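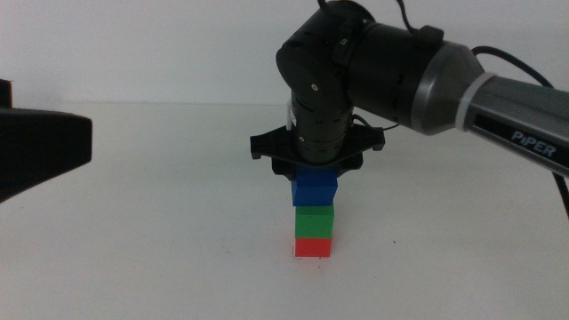

# prolholm-minutes

Parish council minutes from Prolholm, typed up from the handwritten books and put into one CSV. There are 2,281 rows, one per agenda item, and a surprising share of them concern the same drain.

## What's in it

- `minutes.csv` — the items themselves
- `people.csv` — councillors, with spellings merged where I dared
- `places.csv` — fields, lanes and the pond, which has 3 names

Columns in `minutes.csv` are `book`, `page`, `item`, `text`, `outcome` and `doubt`. The last is a score from 0 to 2, where 2 means the clerk was writing on his knee.
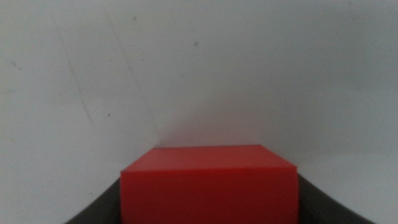 ## Known problems

Book 2 has water damage, and whole pages are marked `[illegible]`. "Deferred" appears as an outcome far more often than anything else. I checked; it's right.

Mr Furner and Mrs Furner are both written as "Furner" until the clerk changes, so please don't build anything clever on who voted for what. Polat Lane and Jasell Lane may be one lane. The council argued over this as well, and deferred it.

Dates are left as written, including "the Sunday after the flood". If you know which flood, open an issue.

## Checking

Tuulikki Kuusisto read 200 rows against the books and sent back a list of corrections, all in as of December. The rest has been read once, by me, mostly late in the evening.

## Using it

Text is UTF-8, commas inside quotes. Excel will try to turn page numbers into dates — import them as text.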